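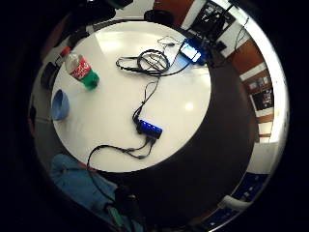 Rirkby Household Collections
Maintainer, Table Clearing Set

README

Table Clearing Set, release 17

The set covers shared tables before they are cleared. It contains 708 entries gathered at the Dutville reading rooms in November. Each entry concerns one table and the articles left on it.

Contents
The first entry is a round white table with a soda bottle and a light blue bowl, both on their sides, and a tangle of black cables. A blue USB hub lies near the center, with one cable hanging over the table edge.

Categories
tableware: bowls, cups, plates
drinks: bottles and cans, with or without caps
electronics: hubs, handheld devices, chargers
cables: entered once per tangle, coiled or not

Articles that fit two categories are entered under the first one listed.

Known limits
Rectangular tables appear in only 20 entries. Labels on bottles have not been transcribed.

Use
Teaching and research use is permitted with credit to Rirkby. Corrections should state the entry number and the category concerned.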